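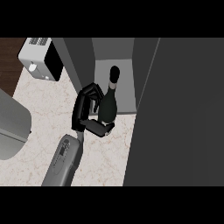
Olive oil goes off faster than most people assume, and the date on the label says little about it. I have been keeping records on this since October, using four oils and one cupboard, and the numbers are now worth writing down.

The two things I track are storage temperature and time since opening. Light I have mostly removed as a factor by keeping everything in dark glass behind a closed door. Air I can't remove, only limit. Each pour replaces oil with air, so the last third of a bottle ages faster than the first.

The cupboard next to my stove was the original location. A cheap Skosix probe logged it every 15 minutes and I let it run for 24 days. Most of the time it sat at room temperature. On evenings when the oven was on, the shelf climbed well above that and stayed there until after midnight. The door was shut the whole time. The panel between cupboard and oven is thin, and the insulation stops short of the back wall.

I moved the oils to the low cabinet on the north side. The probe now draws close to a flat line.

For tasting I used small glass cups with the oil warmed in the hand, one cup at a time, plain bread in between. Rancid oil smells of crayons or old walnuts. A tired oil that isn't rancid yet mostly loses its bite at the back of the throat. That loss showed up first in the Petance, a mild oil to begin with. The Tveit, which is greener and more bitter, held up longest. Day 40 after opening was the last point at which I would have used the Petance on a salad. It was still fine for onions.

Notes on method, for anyone repeating this:

- Write the opening date on the bottle with a paint marker. Paper tape slides off once it gets oily.
- Pour spouts without a flap let air in constantly. I went back to the original caps.
- Refrigeration works but the oil clouds and thickens. It clears again at room temperature.
- The Skosix holds 646 readings before it overwrites the oldest, so at my interval it has to be downloaded every six days.

The big tin from the Stotstead market is next. I plan to decant it into small bottles filled to the neck, open them one by one, and log each separately. The probe needs a new battery before then.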